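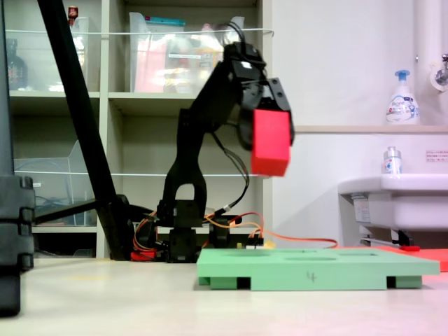 How long does it take to learn to bake rye bread? Longer than the packet says, and I have now been at it since before Christmas.

01/07/2019

Loaf day. Got up in the dark to feed the starter, which lives in a jar on top of the refrigerator and eats better than I do. It had risen a little and sunk again, leaving a gray tide line on the glass, much like my bathtub. I stirred in flour and water and went back to bed and lay there thinking about it, the way other people think about their children.

The recipe is off the back of a bag of Kincaid dark rye. It wants 600 grams of flour and 400 of water and "a warm place." We don't have a warm place. We have a hall with a radiator in it that knocks, and a landlord who says knocking is a sign of health. I put the bowl next to it under a dish towel and told everybody to walk around. The dog took this as a personal invitation.

Wulan Sumampouw called at ten to ask if I was coming to the library thing and I said I couldn't leave the dough. Long silence. She has been baking for years and told me once that dough doesn't know whether you're in the house. I said mine does.

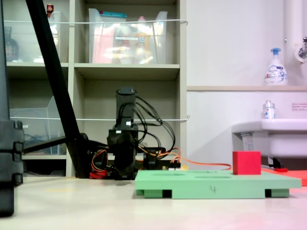
So I stayed in, and by noon it had done nothing. By two it had done a bit. At three I went out for stamps and it came over the side of the bowl and onto the towel, so I'm counting that one for Wulan.

Rye dough isn't kneaded so much as argued with. It was on my hands, the faucet, the drawer handle and my good watch. I scraped what I could into the Dillel pan, the one my sister swears by and gave away two of, and smoothed the top with a wet spoon. It looked like a driveway. Into the oven it went, and then came the part where you're supposed to leave the door shut. I opened it 4 times.

It came out at six weighing 674 grams on the Handon scale, after what had gone on the towel and the dog. Dark, flat, handsome crust. You have to wait a full day to cut rye. I waited until supper. The middle was gummy enough to hold the knife upright, so I ate the ends with butter and a pickled herring and they were really very good. If I could bake a loaf that was all ends I'd be a happy woman.

Tomorrow: less water, and try it on the shelf over the stove. Also buy a towel. 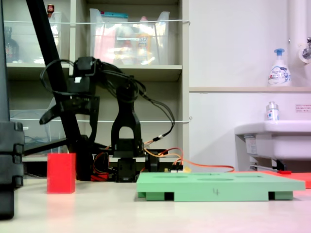

Red and orange wires, and a dark 4.

Comments (3)

oldmill_pat: Gummy means you cut it too soon. You knew that, I think.

Wulan S.: It does NOT know you're in the house.

ferncreek: Try a bit of caraway, it hides a lot. What size is the pan?

Recent entries
The Vastlow mixer goes back to the store
Starter, week three: smells like nail polish
Things I have found in the radiator
Soup again, January edition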